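Edstead Shops Agree on House Rules for Hand-Held Grippers

Anyone who has spent a long Thursday folding cloth with a gripper in one hand will be glad to hear that the workshops in Edstead have finally put their good habits down on paper. The new guide, drawn up by Vornik together with its neighbors at Sturkent, runs to 40 short rules and covers everything from how to hold the tool to when to put it down and have a cup of coffee (after 100 recordings, if you were wondering, and no arguing!).

Much of it will sound familiar to people who do this work every day. Pads are to be checked before each session, fabric is to be picked up without tugging, and a recording with a slip in it stays in the set, clearly marked, so that whoever trains a robot on it later knows what they are getting.

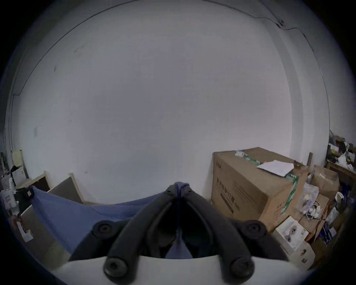

Blue cloth held between the fingers of a hand-held gripper.

The part that took the longest to settle was the workspace. The guide now asks for 2 clear steps of floor on the operator's side, and it asks, very kindly, that cables be kept out from underfoot. Copies go out in February to all 400 people on the Peixoto mailing list, and comments are warmly welcome, even the grumpy ones.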